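Jul 9, 2018 – bench 2, garment task, teleop recording

Present: Larysa Hnatiuk (driving), Ostap Dmytriv (logging), me for the second half. Nafula Owino came in for the label check at the end.

**Setup**

Same two-arm cell, same marbled top. Follower gains put back to the values from before the Tronditwood visit. The softer set made the right arm sag at full reach, and Larysa was correcting for it with her own wrist, so the sag went into the recordings as if it were part of the task. Anything recorded with the soft set is moved to `old/` and should not be used for training.

Leader-to-follower delay measured three times with the Velline logger: 40 ms each time. No change from last month. I had hoped the new hub would bring it down. It didn't.

**Task as we now define it**

1. Take one garment and lay it lengthwise on the table.
2. Straighten the top end, then the hem.
3. Fold, right arm leading.
4. Release, both grippers up, stop the recording.

The old wording said "flatten", and Hryhorii and Larysa read it differently. He smooths with the closed fingers, she lifts and lets the cloth drop. Both work by hand. Mixed together they give a policy that hovers halfway between the two. From today we only lift and lower. Hryhorii's smoothing runs stay in the set with their own tag (`smooth`) until we have tried training with and without them.

**Notes on driving**

- Dark cloth is harder. Folds are difficult to make out on the operator's screen, and Larysa slows down a lot before each grasp. The wrist view helps once the fingers are close, much less on approach.
- The pause before the grasp is long enough to matter. Vira wants to trim it in post. I would leave it in for now and look at what the policy does – if it stalls at the same point, we trim.
- Grasp on a single layer fails more often than on two. Operators drift towards picking up a double layer and the fold then comes out skewed. Ask them to regrasp and keep the regrasp in the episode, tagged.
- Foot pedal for start/stop still double-triggers. Episode 207 is split over two files. Ostap will join them or drop it.
- Cable ties on the forearms: check before every session. A loose loop changes the feel at the leader very little and the motion at the follower rather more.

**Data**

Folder total after today is 843 episodes, all garments, `smooth` included. Ostap's script threw out a few with missing wrist frames. He suspects the USB side; I suspect the disk. He is going to write to the spare disk tomorrow and we'll see.

File names still carry the Mykhailiuk prefix from the first contract. Leave it. Renaming breaks the index and there are two scripts that parse the old form.

Overview camera and one wrist camera, dark garment: 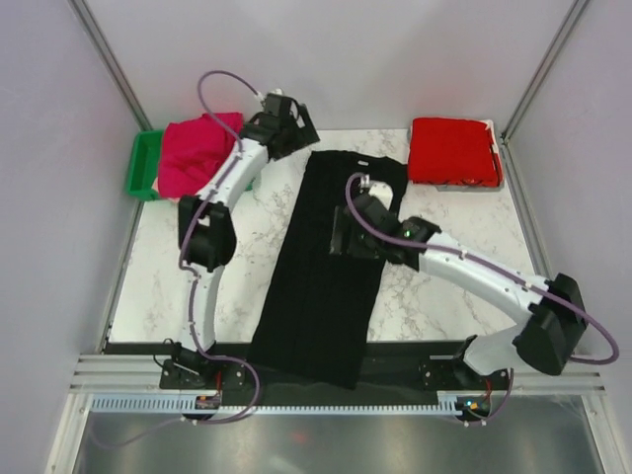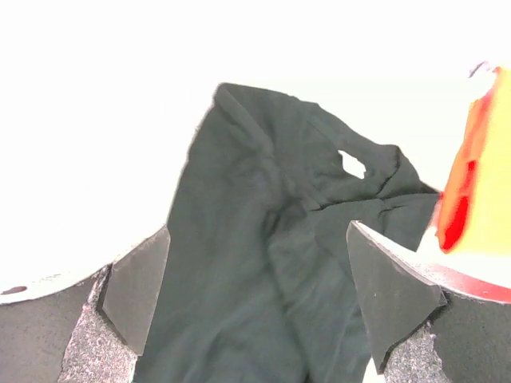

Nafula's label check: she took a random sample and found the start of "fold" marked too early in most of Hryhorii's runs. He marks it when the gripper closes; the sheet says when the cloth leaves the table. The sheet wins. She will correct the sample and he will do the rest, including the ones from before the sheet existed.

Exposure on the wrist cameras is still automatic. With dark cloth it opens up and the white surfaces go to plain white. Try it fixed, two settings, same garment, same operator. If we change it, everything recorded so far has a different look from everything after, so I want this settled before the August block and not during it.

Zirketier quoted for replacement finger pads, part no. 2812. Delivery is slow. Order one set now, and don't fit them mid-series.

**To do**

- Ostap: spare disk test, episode 207, pedal debounce
- Larysa: short note on lift-and-lower, with one good run for the others to copy
- Hryhorii: relabel "fold" starts
- Vira: plot pause length per operator, dark and light cloth separately
- me: fixed exposure test, pads order, rewrite step 2 on the sheet so that it says which corner goes first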